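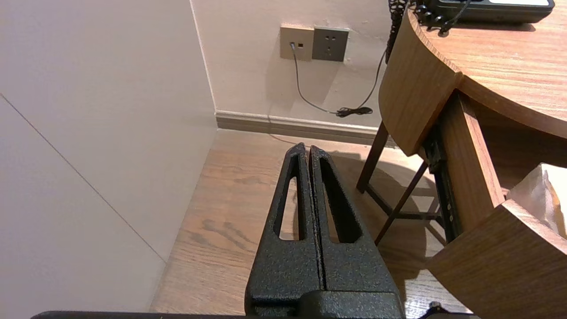 Figure 1. Wall corner with data outlet and power socket. The gray cable ends in a coil near the baseboard.

Household Practice, Unit 3
Small Areas of the Room: The Corner and the Table
Handout prepared by Nayeli Solís
Revised 25/01/2024

Please read this handout before you come to the practice room. We will not have time to read it together. Bring it with you, because there is space on the back for your notes.

In Unit 2 we worked with big surfaces, like floors, windows and the inside of cupboards. Most of you did this well. In this unit we work with small areas which many people leave for the end, and then the time is finished. I have chosen two of them. The first is the corner where the cables go behind the furniture. The second is the paper napkin on the table.

Part A. The corner with the cables

Almost every living room has one corner like the one in Figure 1. There is an outlet for data and an outlet for power, one next to the other, and a wooden piece of furniture is placed close to them. The cable goes down the wall, and the extra length is put in a coil near the baseboard. Another part of the cable goes up again and behind the furniture.

When you look at such a corner, first follow the cable with your eyes, before you touch anything. Start from the plug and go until the place where you cannot see it anymore. In our corner this place is behind the furniture. You do not know yet what is connected there, and you should not pull to find out. Berenice Olvera taught this unit before me, and her rule was "eyes, then hand, then cloth." I still use it.

Words you need for Part A:

Baseboard: the strip along the bottom of the wall. In some countries it is called skirting.
Wall plate: the flat cover of an outlet. The two plates in Figure 1 have different colors, one beige and one darker gray.
Slack: the part of a cable which is more than you need.
Coil: slack which is turned in circles and kept together.
Run: the way which the cable takes from one point to the other.

How to clean the corner

1. Ask the person of the house if the connection is in use. If somebody is in a call or is working, do the corner later.
2. Use a dry cloth only. No spray on the wall plates, and no spray on the cloth when you are near them.
3. Wipe the top edge of each plate first. Dust stays there and you don't see it from the front.
4. Hold the cable lightly with two fingers and wipe from the plug down. Do not wipe in the direction of the plug.
5. Lift the coil, clean the floor and the baseboard under it, and put it back in the same place.
6. Look behind the furniture with a lamp. If there is much dust, write it in the sheet and ask before you move anything.

About point 5 there was a long discussion in the October group. Karthikeyan Salian asked why we do not make the coil more beautiful, or fix it under the furniture. It is a good question. My answer is that a coil on the floor is not a mistake if no one walks there. You may suggest a change, but you do not make it without permission. Some people need the slack in order to pull the furniture out from the wall.

If you have permission to change the run of the cable, these are the points to remember:

Keep the bends wide. A sharp bend can damage a data cable.
Don't let the leg of a heavy furniture stand on the cable.
Use cloth tape with hooks and loops, of the type in the drawer marked Stovden. Do not use wire.
Leave enough slack to move the furniture 300 mm away from the wall. This is our number for the course, and in the test I will measure it.

Look also at the walls. In Figure 1 you can notice a thin dark line which goes across the wall at the left side. It is probably a joint between two panels. A line of this type is often taken for dirt, and the student rubs it until the paint is damaged. Touch it softly with a dry finger. If you feel an edge, it is a joint, and you leave it.

Part B. The napkin

We go now from the wall to the table. Paper napkins look very simple, and for this reason I see more careless work here than with the cables.

Houda Soliman, who worked in hotel dining rooms for a long time, helped me to write this part. She says that the guest touches the napkin before the food, so it should give a feeling of order. She also says that a simple fold which is done well is better than a swan which falls down. I agree with her.
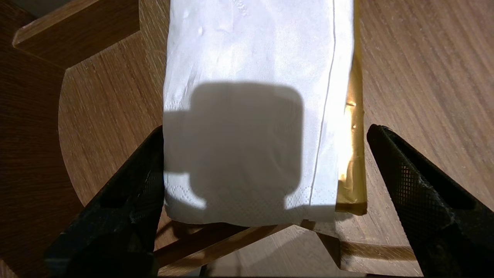 Figure 2. Folded white paper napkin. Notice the fold line at the right part and the embossed border at the lower edge.

Please study the border. It is pressed in the paper, without color, and you can see it only faintly. Many white napkins have something like this, and many people fold it to the inside because they didn't look. Before the first fold, turn the paper to the light and find the border. Then decide where it will be. In this course we put it at the lower edge, on the side of the guest.

The surface of this napkin has small wrinkles and a light quilted texture. Soft paper does not take a hard fold like writing paper. If you press with the nail, you will break the surface. Press with the flat side of the finger, one time only, from the middle to the outside. The lower edge in Figure 2 is a little uneven, and I would accept this in the practice. In the test, please try to have the edges together.

How to make the tall fold

1. Wash and dry your hands. Also a little water leaves a mark on the paper.
2. Open the napkin completely and find the border.
3. Fold it in half, with the border on the outside.
4. Turn it so that the border is at the bottom.
5. Fold the right side over to the left, and stop before the middle.
6. Fold the left side behind. You have now a tall rectangle.
7. Put it flat on the table and press one time.

Now compare your work with the one of your neighbor. The two napkins should have the same height and the border on the same side. If they are different, begin again with new paper. A napkin which was folded wrong keeps the old line, and you can't hide it.

A note on white and gold

At the right side of the napkin in Figure 2 there is a narrow strip of gold foil or some similar metallic wrapping. Gold beside white is a usual combination for a festive table, but such material is difficult. Each small crease gives a reflection, so the strip looks bright in one place and dark in another. If you want a calm table, use a small amount of it and put it always on the same side of the napkin. If the strip is longer than the napkin, check that the difference is equal at each place.

Do not try to make crinkled foil flat with a warm iron. Hipólito Leiva tried it in my kitchen and we had to buy a new cover for the board.

Material for the practice

You will work in pairs. Each pair takes from the shelf:
2 dry cloths
1 small lamp
1 pack of white napkins (the Skokton box or the Iturra box, they have the same size)
1 roll of cloth tape
The sheet for remarks

The Kuno boxes at the bottom are for Unit 4. Please do not open them.

What I look at in the test

For the corner: Did you follow the cable before you touched it? Is the coil back in its place? Are the top edges of the plates clean?
For the table: Is the border visible and on the correct side? Are all napkins of the pair the same? Is the paper free of finger marks?

Speed has no points in this unit. If you finish early, write your remarks for the person of the house. Use short and polite sentences, for example: "There is dust behind the furniture. May I move it next time?"

Homework

Choose one corner with cables in the place where you live. Draw the run of the cable with a pencil, from the plug to the end, and mark where you cannot see it. Bring also one folded napkin between two sheets of cardboard. Write your name on the cardboard, please, and not on the napkin.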